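The Acceptance Visit

The letter from Rulby gave the date of the visit as 19/08/2025 and the purpose as "observation of folding procedure, with remarks." It did not say whose remarks. Čestmír Sýkora read it twice in the corridor, signed the lower copy, and put the upper copy in the folder with the floor plan.

He was the inspector for the lending side. Rulby had advanced money to Dixit, Dixit had hired space and people from Witby, and the contract between them allowed one visit per stage by a person with no interest in the result. Sýkora had made 44 such visits. He had inspected a bottling line, two kilns, a plant that graded seed potatoes, and a machine in a former dairy that sorted buttons by diameter and was never sold. He owned a steel rule, a stopwatch and a pair of indoor shoes.

The task at Witby was paper. A sheet was to be folded once, pressed, opened, and folded again along the other axis. Operators did this with a pair of hand-held grippers, and the recordings went to Dixit, where an arm called Suvetti was supposed to learn the fold from them. Suvetti was not at Witby. It stood in another town, behind a door Sýkora would be allowed through at the next stage, provided this one closed.

The requirement was 1,937 accepted recordings. The log showed 252 outstanding.

He was met by the site lead, a woman named Orla, who gave him a visitor's sticker and a summary on one page. The summary was correct. He checked it against the contract while she waited, and he found that the word "fold" was defined in the contract and the word "press" was not. He wrote this down.

"Does it matter?" she asked.

"It depends who is asked," he said.

She took him to the room. It had brick on one side and people already at work in it, and he was given a place to stand. An operator named Wendell was at the table. He nodded to Sýkora without putting anything down.

"Should I explain as I go?" Wendell asked.

"Please work as usual."

"Usually I talk to myself."

"Then as usual."

Wendell closed the left gripper on the near corner of the sheet. It slipped. He closed it again, lower, and lifted. The corner came up with a small curl in it, and he brought the right gripper across and caught the edge a finger's width from where the curl ended. He carried the edge over, set it down, and drew the right pad along the paper until the crease held. Then he opened both grippers and backed them away from the table.

"One," he said.

Sýkora had started the stopwatch late and made a note of that too. He asked for the recording to be kept apart. Orla said they were all kept. He said he meant apart from the others, and she wrote its number on a slip of yellow paper and stuck it to the folder.

He watched the task nine more times. Seven were accepted. In one, the sheet turned under the pad and the crease ran off at an angle. In the other, both grippers let go early and the paper stood open like a tent. Wendell said "no" in the same voice he used for the numbers, and the log took it as a rejection.

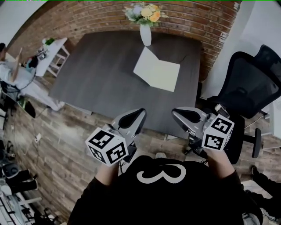 Fig. 1. Folding station at Witby, between grasps. Both grippers empty, sheet on the table.

The figure was printed in Sýkora's report on the second page, beneath the paragraph on equipment. The paragraph on equipment stated that each gripper carried a marker cube, that cables ran from the grippers back toward the operator, and that the table surface was dark enough to give good contrast with the paper. It recommended no changes. Of the flowers it stated that they were at the far side of the table and outside the working area.

He had asked about the flowers. Orla said that the Dixit specification called for "ordinary domestic variation," and that the vase was item six under that heading. It was moved at each change of shift, within limits. She had a drawing of the limits. He asked to see it, and it was a good drawing, dimensioned on two sides.

At the break Wendell set the grippers down and rubbed the heel of each hand. He was younger than his voice. He had worked in a print shop before this, on the folding machine, until the shop bought one that did not need feeding.

"Can I ask you something?" he said. "When they've got the whole number, do they need more?"

"The contract ends at the number."

"And Suvetti folds."

"That is the next stage."

"Have you seen it?"

"No."

Wendell looked at his hands and then at the sheet, which still had his last crease in it. "I do a thing with the second fold," he said. "I wait. I don't know if you saw. The paper's still moving after you put it down. It doesn't look like it but it is. So I wait until it's done and then I press. It's slower. They told us up to 170 a day and I've never made it."

Sýkora turned back through his notes. He had the ten times in a column. He had put the variation down to fatigue, and he saw now that it was in the wrong place for fatigue. It was in the middle of each run, and it was there in the first as much as in the last.

"Is the waiting in the instructions?" he asked.

"No."

"Do the other operators do it?"

"One does. I showed her."

He wrote: Operator pauses before press. Not in procedure. See "press," undefined. He drew a line from the second note to the first, which he did not normally do, and then had to draw it again because his pen had skipped.

After the break he asked for a test. Orla telephoned Dixit to learn whether tests by the inspector were permitted, and was on hold for some time. The contract was silent on the matter. The person at Dixit said that silence was acceptable.

The test was ten folds with the pause and ten without. Wendell found the ones without difficult. On the third he waited anyway, apologized, and it was struck and repeated. Sýkora laid the sheets out in two rows on a spare desk and measured each crease against the paper edge with the steel rule. With the pause, the largest error was one millimeter. Without it, the largest was four. The tolerance in the contract was five. All twenty sheets passed.

Orla stood beside him and looked along the rows.

"So it makes no difference," she said.

"Under the contract, none."

"Then what do you put?"

"What was measured."

He asked Wendell whether he wanted a turn at measuring, and Wendell took the rule and went down the first row alone, bending close, moving his lips at each one. He got the same figures. At the seventh sheet he went back and did it again and got the same figure again.

In the afternoon the session ran on. Sýkora changed his position twice to see the hands from either side. He noted that the second operator, the one Wendell had shown, paused for slightly less time, and tilted the right gripper as she did so. He noted the time taken to clear a bad sheet and lay a fresh one. He noted that the plug by the wall was in use and should be labeled. When the shift closed the log showed 171 outstanding, and Orla turned the screen so that he could copy the number himself.

She asked him whether the stage would close.

"When the number is reached. I have no objection to it."

"That's all?"

"There will be a remark."

The remark was on the fourth page, under the heading Other. It read in full: "Two operators at this site delay the pressing step until the sheet has settled. The delay is not required and has no effect on acceptance. It reduces the crease error by three millimeters in the sample taken. The term 'press' should be defined before the next stage. If the arm is found to wait at this point, the waiting should not be removed as a fault."

Rulby acknowledged the report and paid the stage. Dixit replied to the label on the plug.

He went to the other town the following June. The room there had a yellow line on the floor and a rail behind it, and a man from Dixit who read from a card. Suvetti was smaller than the drawings had suggested. It took the corner of the sheet, lost it, and took it again lower down. It carried the edge across and set it on the table.

Then it stopped.

"There's a lag there," the man from Dixit said. "We're looking at that. It's consistent, so it's probably in the controller."

Sýkora had the stopwatch running. He had started it on time. He watched the free edge of the paper, which rose by something less than the thickness of a coin, and sank, and lay flat. The arm came down and pressed.

"Again, please," he said, and wrote down the figure.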